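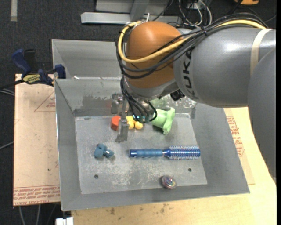
According to Verna Iwasaki, the word "miscellaneous" should be struck from every storage label, and any bin that still needs the word afterward should be emptied onto a table and sorted again.

Chapter 4
Mixed Small Goods in Open Bins

4.1 Scope of the chapter

The preceding chapter dealt with goods that arrive in uniform lots: cartons, folded linen, boxed stationery. Such goods stack, and the volume they need can be worked out from the dimensions of one unit. The present chapter deals with goods for which this calculation fails. A hairbrush, a faceted block and a toy figure placed in one bin have no common dimension, no common resting position and usually no common user. They are stored together because each was too small, or too seldom wanted, to be given a place of its own.

Iwasaki's position is strict, and it is not adopted here in full. Households, day nurseries, thrift stores and lost-property rooms all produce a residue of single items that no reasonable set of labels will cover. The chapter treats this residue as a normal class of goods with its own rules of handling. The term used throughout is mixed small goods, abbreviated MSG in the tables.

On completing the chapter the student should be able to classify an item by resting position, choose a bin by depth and wall type, set a fill limit, and write a label that a second person can use without asking the first.

4.2 Definitions

Mixed small goods. Loose items, each of which can be lifted with one hand, stored without individual packaging and without a fixed order.

Open bin. A container with a floor and walls and no lid in normal use. Drawers are excluded and are treated in the next chapter, although a shallow drawer pulled fully out behaves in much the same way.

Resting position. The attitude an item takes when set down and released. An item may have several. A round hairbrush has one practical resting position, lengthwise, with the handle and head both low. A block with flat faces has as many as it has faces large enough to support it.

Footprint. The floor area covered by an item in its resting position, seen from directly above. Footprint is not the same as contact area. A plastic piece with a narrow body and a wide flange, laid on its side, may touch the floor at only a few points and still deny the floor beneath it to other items.

Cover. The state in which one item hides another, wholly or in part, from the normal viewing position. Cover is the main cause of lost time in open bins and is the subject of Section 4.5.

4.3 Why single-layer storage is preferred

An open bin can be filled in one layer or in several. Filling in several layers uses the volume better. Filling in one layer uses the floor better and leaves every item available to the hand without moving another. For mixed small goods the single layer is preferred wherever shelf space allows.

The case for it was made in the Clandasard inventory, a count of goods held in the back room of a children's resale shop. The room held 443 loose items at the time of the count, most of them toys and grooming articles. Ezekiel Park, who kept the count sheets, recorded which bins had to be tipped out before their contents could be listed and which could be listed by looking. The single-layer bins were listed by looking. The deep bins were tipped out, and several items on the old list were then found in bins other than the ones named.

The cost of the single layer is shelf length. A room converted from deep bins to shallow ones will generally need more shelving, and the student should work out the requirement before moving any goods. A half-completed conversion – deep bins emptied, shallow bins not yet bought – leaves the goods on the floor.

4.4 Choice of bin

Depth. The wall should be higher than the tallest item in its resting position and low enough for the hand to reach the floor of the bin at any point with the forearm clear of the rim.

Wall material. Sheet metal holds its shape when the bin is lifted by one side and wipes clean. It is also noisy, and hard items dropped into it may chip. A thin felt liner reduces both faults but collects hair and dust, so it should not be used under brushes or combs. Molded plastic is quieter and lighter. Wicker and open wire are unsuitable for any item with a thin projecting part.

Color. A plain gray or white interior is recommended. Strongly colored items such as a red-orange block or a yellow toy will show against almost any floor. Pale and dusty colors will not, and it is the pale items that go missing on a patterned liner.

Corners. Rounded inside corners are easier to clean. Square corners hold more but trap small parts, and a finger is a poor tool for removing them.

4.5 Cover and its control

Cover arises in two ways. In the first, a large item is placed over a small one. In the second, a small item slides beneath a raised part of a large one when the bin is moved. The first is an error of placing and can be trained out. The second depends on the shape of the goods.

Long items cause the most trouble. A brush laid across the middle of a bin divides the floor into two unequal parts and acts as a barrier when the bin is tilted, so that loose pieces collect along it. Corinne Sorensen recommends laying every long item parallel to the long wall and against it. The method is sound for bins that stay on the shelf. For bins carried from room to room, a low divider gives a better result, since the long item then cannot roll.

Flanged and lobed items should be set down first and the compact items placed after them, in the open floor that remains. The reverse order invites cover of the first kind.

4.6 Separation by use

Grooming articles and toys are often found in the same bin. Where the bin serves one household this is mainly a matter of convenience. Where it serves a nursery or a shop, the two classes are to be separated, brushes cleaned before storage, and the bins labeled on the short wall facing the aisle. Tamsin Calloway's labeling scheme, reproduced in Table 4.2, assigns one line to the class of goods and one line to the place they are returned to.

The exercises at the end of the chapter require a shallow bin, a tape measure and an assortment of loose household items of differing shape. Students should gather these before reading Section 4.7, where the fill limit is worked out by hand.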